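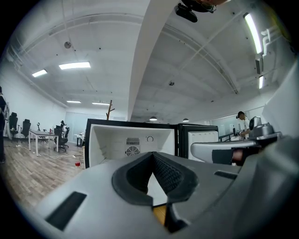

Hand-held gripper with the black finger pad, in our room at the Sakai office.

Gripper Care Technician (part-time, 27 hours a week)

Zanesell is looking for one person to take care of our hand-held grippers. We have a small office with a wooden floor, desks, a refrigerator and many cables, and the grippers are used in it every working day. The person we search for will keep them in good order, so that the operators can start in the morning without waiting.

Your work

Most of the job is on the fingers. Our soft finger pads have a V shape and a mesh-like inner surface, and this surface collects dust and small crumbs. You will clean the pads, check both sides for cracks and change them after 800 grasps, or earlier when you see damage. After each change you set the narrow slot between the two sides with a gauge and write the value in the log book.

You will also:
- check that the arm moves freely by hand before the first use
- tighten the screws of the housing with the small torque driver, never with the electric one
- clean the camera glass and repeat the calibration if the camera was touched
- look at the cables for bends and broken plugs
- order spare pads from Stolach, our supplier, who needs 2 weeks for delivery

Repairs of electronics are made by our partner Batisance. You only pack the unit, describe the fault in clear words and send it. A good fault description saves us many phone calls, so please take this part seriously.

What we ask

You have calm hands and you like small mechanical parts. Experience with bicycles, sewing machines, printers or cameras is welcome, a diploma is not necessary. You can read a simple drawing and you can write short notes in English. The language does not need to be perfect - mine is also not.

What we offer

A contract for one year with possible extension, free choice of morning or afternoon hours, and your own bench with good light. Training takes the first month and you will work next to me in this time. There is also a tool allowance of 300 euros, paid with the first salary. Travel costs for the interview are paid back against the ticket.

How to apply

Please send a short letter and a list of your previous work to Haruto Kubo, equipment care, at the Zanesell office in Sakai. A photo is not needed. Write also one thing you have repaired and how you found the fault, half a page is enough. The last day for applications is Thursday, January 8, 2026. Invited persons will do a practical task of one hour: changing a pair of pads and filling in the log.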